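Castska pick-and-place starter kit, reviewed

Price as tested: 849 a month on lease, arm not included
Supplied by: Javton
Test period: 13 working days in October

The Castska kit is a software and gripper package for small six-axis arms. Javton ships it with the controller box, a black gripper, a mounting flange and a license for the task editor. We ran it on the arm we already had, bolted to its pedestal behind a white table, with vegetables and a wicker basket as the work.
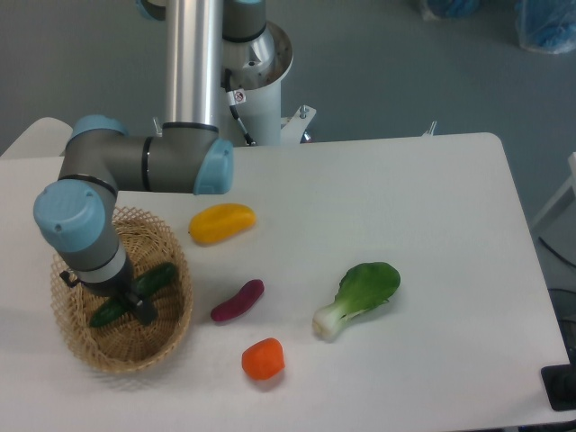
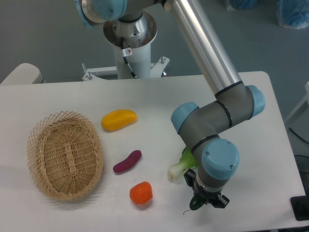 Vegetables are a fair test for a gripper of this type. A bell pepper is wide and glossy, a sweet potato is slender and curved, and a bok choy has a firm base and a leafy end that should be left alone. The editor handles this with a grip profile per item: opening width, closing force, approach angle. Setting up a new profile took Kavinda Ranasinghe 3 minutes once he knew the menus. The first one took most of a morning, as the manual still covers the previous release.

Approach planning is the strong point. The wrist comes down steeply enough to clear the basket rim, and the planner accepts the rim as a keep-out zone drawn by hand in the editor. Release height is set separately from pick height. We left it low.

Weak points are mostly in the software. The editor drops its connection if the controller sleeps, and unsaved profiles are lost. Force readings are shown in percent only, with no unit, so profiles can't be carried over to another gripper. We had the Grimshaw package on the same arm in spring – it reports newtons and exports to a plain text file.

Support was decent. Surachet Noiphan sent Javton a log on a Thursday and had a patched driver the same afternoon. The patch fixed a slow close on small items but not the sleep problem.

The lease requires 2 months' notice. Solura users should check the flange adapter before ordering, as it is sold separately.

Rating: 3 out of 5. Good planner, unfinished editor.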